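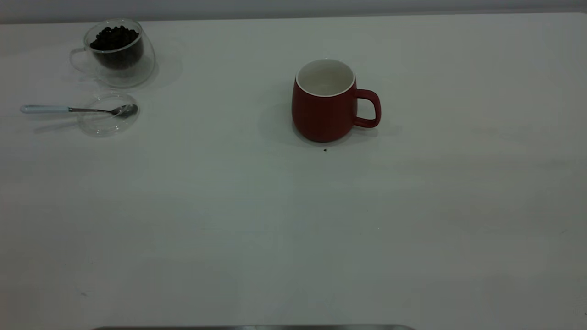

Speaker notes: House rules for a robot that handles other people's cups
Seraina Moser
Feb 26, 2023

We use cookies to remember your preferences. Accept all / Manage settings

Slide 1. Title

Wait for the people at the back to find chairs. Say good morning, say name, say Hunico, say Cloltondale site. Skip the joke about the elevator, it died in June.

Opening: I was asked to talk about standards, and I see you came anyway. I'm going to talk about the boring kind, the kind we wrote ourselves after reading the serious ones and finding that none of them had an opinion on where to put a teaspoon.

Slide 2. What we run

One table. One arm. Household things on a white top: mugs, glassware, a saucer, a spoon, coffee beans. The arm picks things up and puts them somewhere else, which my mother still believes is a strange thing to pay for.

We logged 393 sessions last year. We threw out 87. Pause here, let them do the math. Most of the 87 had nothing wrong with the robot. The arm did fine. The people had set the table badly, or had set it well and written down something else.

Slide 3. Rule one: know your glass

Clear things are hard. A clear saucer on a white table is mostly a rumor. You get a bit of gray at the rim and the rest is faith. A clear handle on a glass cup is worse, because the cup looks so solid when it's full of dark beans, and a planner that goes by the beans may forget there's a handle at all.

So: every transparent item gets named on the setup sheet, with its handle direction. "Glass cup, handle left." Four words. We had a long meeting about those four words.

Slide 4. Rule two: spoons

Say it slowly. A spoon lying across a saucer is one item or two. Pick before you start. If the task says "move the saucer," the sheet must say what becomes of the spoon. Our sheet now has a box for this. The box is called "passengers." Salcedo wanted "dependent objects" and was outvoted.

Also write down how the handle lies. A handle that sticks out past the saucer takes up table, and the keep-out zone has to include it. Ours used to be a circle around the saucer. Ask me how I know it shouldn't be a circle.

Slide 5. Rule three: empty means someone looked

"Empty" on a form is a claim. Look into the mug from above, then tick the box. A white inside helps. With a dark one, bring a flashlight. Do not tip it to check, you'll move it and then your position record is a work of fiction.

Full containers get a fill level in plain words: half, two thirds, nearly to the rim. We tried grams. Up to 300 grams of beans went into the log as 3, by a person with two degrees.

Slide 6. Rule four: crumbs

Stray specks on the table are to be either cleared or recorded. Either is fine. What isn't fine is clearing them halfway through, with your sleeve, with the arm live. Scuffs you leave alone, but note them when you get a new tabletop, or the before and after won't match and you'll spend a Friday finding out why.

(If someone asks about wiping during a run: the answer is stop, hands in, hands out, restart. Don't get drawn into "but what if it's slow.")

Slide 7. Rule five: leave some table

The arm needs a place to put things down. We ask for a clear stretch on at least one side, and a real gap between the glassware and the heavier mugs. People who set tables at home like to center things. Train them out of it gently.

Slide 8. How we got anyone to follow this

We didn't, at first. The first version ran to many pages and lived in a binder. Version two is 5 rules on one card, taped down at the Vernis station where you have to move your elbow to avoid reading it. The discarded sessions went down. I can't prove the card did it. I'm taking credit regardless.

Slide 9. Questions

Likely ones:
Does this replace a risk assessment? No. Do that first.
Can we have the card? Yes, there's a stack by the door.
Why coffee beans? They roll, they're cheap, and the office smells better.

Give the clicker back this time.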